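Home Automation Workshop, course handout
Session 6: Taking a drive out of an old tower with two arms
Prepared by Melaniia Horobets

Before you come

Please read this sheet before the session and bring it with you. We work in the shared workshop at Pleson, at the long bench, and places are given in the order of the list on the door. Wear sleeves that close at the wrist. Rings and long necklaces stay in the locker.

You should already have finished the exercise with the wooden blocks from Session 2. If your arm still overshoots when it comes down, repeat that exercise first. A block forgives this mistake and a motherboard does not.

What we want to learn

The task sounds small: one arm takes the hard drive by its coloured tab and brings it out of the cage, and the other arm stays ready to keep a cable away. For a person it is the work of a minute. For our arms it is difficult for two reasons. The space is narrow, and cables do not stay where you left them. You will therefore spend most of the session on the approach, and only a short part on the pull.

Words used in this sheet

Cage: the sheet-metal part which holds the drives.
Caddy: the plastic holder around one drive.
Tab: the blue plastic end of the caddy, where we grip.
Approach: the path of the gripper from the waiting position to the tab.
Waiting position: the place above the case where the arm stops and you look again.

Starting position

The tower lies on its side with the side panel off. Mains cable is out, and it was out already when the case came to the bench. Turn the case so that both arms can reach inside without crossing each other. Check the wrist view and the side view together, never only one of them. The wrist view is good for the tab and the cable near it, but it tells you little about the height of the other arm.
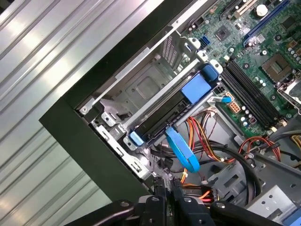

Wrist view first, then the side view. 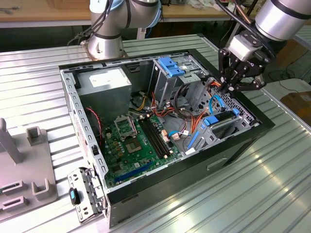

Order of work

1. Load the program Zumura and choose the slow profile. The fast profile is locked until Session 13.
2. Send both arms to the waiting position. Say aloud "waiting" so that your partner hears it.
3. Find the blue data cable in the wrist view and follow it with your eyes as far as you can. If it lies across your approach, stop and choose another side.
4. Lower the first gripper in short steps. After each step look at the side view.
5. Close on the tab with low force – it is plastic, and old plastic breaks.
6. Pull along the line of the cage. Do not lift before the caddy is free.
7. If the arm reports a force warning, open the gripper and go back to step 2. Do not try to win against the metal.

Common mistakes

Many students put the target in the middle of the tab. On our grippers this is too deep, and the fingertips meet the cage. Put the target nearer to the outer end.

The second mistake is to forget the power wires. They are stiff and can push the caddy back when you release it.

For your report

Write one page. Describe your approach path, the side you chose and each stop you made, also the unsuccessful ones. Add your settings from Zumura as a table. Reports go in the Siddiqui folder on the workshop computer.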